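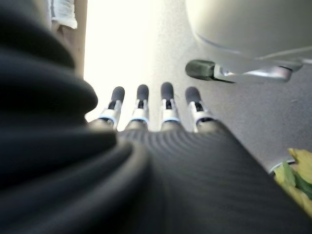
What is Zullix?

Zullix is a paid housekeeping service in which a two-legged robot makes beds and tidies bedrooms in private homes and small guesthouses. It is sold by Brammont, a home services company, and customers pay by the visit or by the month.

Overview

Zullix is offered as a service only. Customers do not buy the robot. A Brammont attendant brings it to the home, starts it, stays in the building while it works, and takes it away afterward. A standard visit covers one bedroom and lasts 40 minutes. Longer visits can be booked for homes with more than one bedroom, and guesthouses can arrange a fixed daily slot, usually starting at 11 in the morning after guests have checked out.

The name is used for both the service and the robot. In Brammont's own paperwork the robot is the "Zullix unit" and the service is "Zullix Bedroom." Most customers and reviewers use the one word for both.

History

The service was set up by Abelardo Troncoso, who had managed linen supply for guesthouses and wanted a way to handle room changes on days when cleaning staff were short. The first version used a wheeled base. It could carry folded linen along a hallway but had trouble getting close to low beds with wide frames, and it was dropped after one summer.

Idris Ellis joined as head of engineering and moved the project to a walking robot with two arms and jointed hands. The software for handling bedding came from Druteo, a small supplier that had worked on sorting machines for laundries. A trial in 51 homes followed, and paid visits began in June of the next year. The current release of the control software is version 4. It added a slower walking mode for rooms with rugs and a check that stops the robot when a cord is lying on the floor in its path.

Design

The robot has white arms and legs, black feet, and hands in black and white. Its fingers are jointed and end in dark rounded pads. Brammont replaces the pads on a set schedule, as worn pads lose their grip on smooth cotton. A dark ribbed surface covers the back of each hand, and folded black sleeves sit at the wrists.

Cameras are fitted at the head and near the hands. The head camera is used to find the bed, judge which way it faces, and plan where to stand. The hand cameras are used at close range, when a finger has to find a hem or the corner of a pillow. Light from windows can wash out the hand cameras, and the attendant may ask for curtains to be drawn during part of a visit.

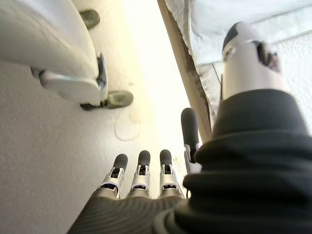 Service and booking

Visits are booked by phone or through the Brammont website. Before the first visit the customer fills out a short form about the bed size, the type of bedding, the floor covering, and any steps on the way to the room. Beds with drawers or lights underneath are accepted. Bunk beds, water beds, and cots are not.

The standard visit includes:
Straightening the fitted sheet
Placing pillows at the head of the bed
Spreading the duvet and any blankets
Laying a bed cover across the foot
Moving light clothing into a basket supplied by the customer

Changing a fitted sheet is charged as an extra. The robot can pull a used sheet free without help, but the attendant usually tucks the last corner of the new one. Washing, ironing, dusting, and vacuuming are not part of the service.

Customers are asked to clear small objects from the bed and the floor beside it. Pets must be kept out of the room. The attendant can pause the robot at any time with a handheld switch, and the same switch is shown to the customer at the start of the first visit.

Handling of bedding

Pillows are treated as separate items from the bedding. The robot presses each pillow between both hands, lifts it, and sets it down before letting go. Long pillows take more time than square ones because the far end tends to drag. Duvets are pulled from the hem in short stages, with the robot stepping along the side of the bed between pulls.
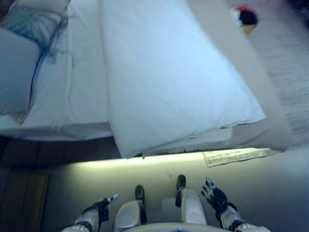 Head camera view of a large white pillow on a bed, with the robot's hands and feet in the foreground.

Loose fringe, tassels, and open knits are harder. Fingers can catch in them, and the software lowers its pulling force when it detects thin strands near the hand. According to Amancay Arancibia, who trains the attendants, decorative pillows are the item customers most often ask to have placed again. The attendant does this by hand if time is short.

Pricing

A year of weekly visits for a single bedroom costs almost 2000 dollars. Single visits cost more per hour and are mainly used by people who want to try the service before signing up. Guesthouse rates are set by contract. There is no charge if the robot cannot start work, for example when the stairs are too narrow for it to be carried up.

Reception

Reviews have been mixed. Josefina Bustos, writing in a trade newsletter for guesthouse owners, found the finished beds neat enough for paying guests but said the pace did not suit a busy changeover. She advised owners to use the service for rooms that stay empty until evening.

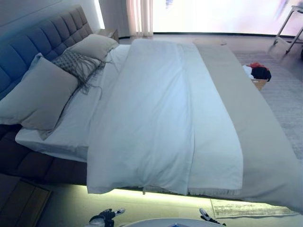
A bed seen from its long side, with pillows at the headboard and a white duvet over the middle.

Olga Yáñez reviewed it for home users with limited movement in the arms and shoulders. She rated the duvet work highly and liked that the attendant stayed nearby. Her main complaint was the amount of floor space needed, and she measured her own room twice before booking. She also wanted a written record of how long camera footage is kept. Brammont has since added a page on this to its customer agreement.

Similar services

Van der Linden offers a linen delivery and bed making service in some of the same towns, using human staff only. Its visits are shorter and include sheet changes at no extra cost. Druteo does not sell directly to homes.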